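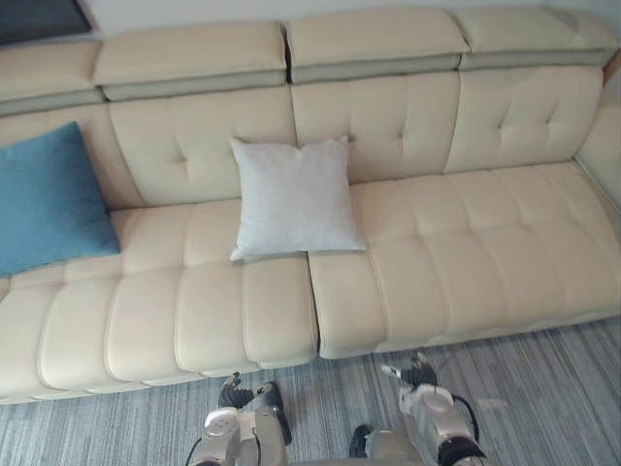 What is the Plalton Open House?

It is a yearly spring open house in the town of Plalton where people can come in off the street, watch household robots tidy up ordinary rooms, and talk with the folks who build and teach them.

The Plalton Open House, which older residents still like to call Robot Day, is a public demonstration of home robots held each April by Tradia, a small company that works on machines for everyday housework. Admission is free, children are very welcome, and the whole affair has kept a good deal of the neighborly feeling it started with, even as the crowds have grown (the most recent one, on 11th April, brought in 1000 visitors, and the line for coffee went out the door and past the bicycle racks).

Background

The open house began as a favor. Myrtle Nakamura, a retired home economics teacher, had written to Tradia asking whether her old sewing circle might come and see what all the talk was about. Oranuch Prasertsri, who was running the living room work in those days, wrote back the same afternoon and told her to bring everybody. Seventeen people came, they stayed well past supper, and by the time they had put their coats on there was already talk of doing it again the next spring.

Format

Visitors walk through in small groups, and each room is given over to one kind of chore. The living room has always been the favorite, and it is easy to see why, because nearly everyone has a sofa at home and nearly everyone has an opinion on how it ought to look! The one used is a long cream leather sofa with channel-stitched seats and tufted backs, set on gray carpet, with a teal-blue throw pillow and a light gray one. A two-armed robot works at it from the front, with a dark, jointed hand on one arm and a gripper on the other.

The usual tasks are straightening the pillows, smoothing a blanket, and picking small things up off the floor. Guests are invited to mess up the pillows between turns, and the children take this job very seriously. A guide stands by to explain what the robot is trying to do and to answer questions, which range from the price of the arms to whether the thing would be kind to a cat.

Leather is generally thought to be harder for the robots than woven cloth. It is smooth and a bit shiny, a pillow can slide on it when nudged, and the deep grooves in a quilted seat are fine places for a pen or a coin to hide. Tobias Kapoor's talk on this subject, given twice in the course of the day, is well liked and nearly always runs over its time.

Trying the controls

In the afternoon, guests may guide a pair of arms themselves at a practice table, using a hand-held controller called the Grokach. Each turn lasts two minutes. Most people find the reaching simple enough and the letting go surprisingly hard, and there is usually a cheer when somebody gets a sock into the basket.

Reception

The local newsletter has been fond of the event from the start, though Imani Blackwood, writing there, complained that the robots were slow and that she could have done the whole room while waiting for one pillow. Tradia hung a copy of her column in the hallway, where it remains.

See also

Wojcik Hall
Grokach controller
Household robots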